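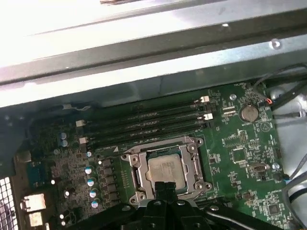
Which desktops are getting the new firmware from Munteanu?

Every Skikier office desktop sold with a socketed processor and full-size memory slots gets it. The all-in-one models and the laptops are on a separate firmware branch and are not included.

Munteanu has posted firmware version 2.3 for its Skikier line of office desktops. The release changes how the machines test memory at power-on and closes a hole in the setup password check. It was made available in August through the company's support page and will be offered through the desktop update tool later.

The main change concerns cold starts. On version 2.2, a machine fitted with memory modules from different makers could repeat its full memory test at every start, even when no part had been changed. Owners saw a blank screen and a blinking power light until the test finished. Version 2.3 stores the results of the first good test and reuses them until a module is added, removed or moved to another slot. Clearing the setup data also erases the stored results, so the next start after that will be slow.

Dong-hyun Yeom, who manages firmware at Munteanu, said the old behavior came from a check that compared modules by maker code. "Mixed pairs failed that check every time, and the board treated the failure as new hardware," Yeom said. "The new check uses the serial number stored on each module."

The password fix applies to machines where a supervisor password is set. Under version 2.2, a user could reach the boot order screen by pressing the setup key during a restart from sleep. The fault was reported by Sewwandi Jayawardena, a systems administrator for the town of Ludstead, which has 100 of the desktops in its offices and libraries. Jayawardena said the town had turned off sleep mode on its public machines while it waited for the update.

Smaller changes in the release include a corrected fan curve at low load, a longer text field for asset tags and a fix for the clock, which could lose its time zone setting after a change to the boot mode. The Korean and Latvian setup menus have been retranslated.

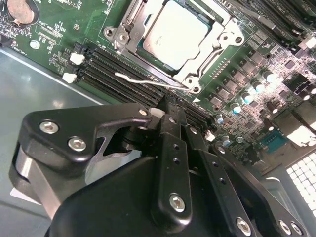 Does the update have to be installed from inside the operating system?

Owners can use either the desktop update tool or a USB drive. The USB method works from the setup menu and does not need an operating system on the machine. The drive must be formatted as FAT32, with the firmware file in the top folder.

Munteanu advises owners to suspend disk encryption before the update and to have the recovery key at hand. The machine restarts twice during the process, and the screen may stay blank during the second restart. Power should not be cut at that point. Custom fan settings are kept. Custom boot logos are not, and have to be loaded again.

Going back to version 2.2 is possible only with a jumper on the board, and the company does not recommend it. Versions older than 2.2 are blocked once 2.3 is in place. Machines still on those versions must be brought to 2.2 first, then to 2.3.

Repair firm Zoller, which services the desktops under contract, said it will install the update on every unit that comes in for board or memory work. Service lead Soon-im Baek said slow cold starts had led some customers to order replacement memory when the installed modules were sound.

A version for the all-in-one models is in testing. Munteanu gave no release month for it.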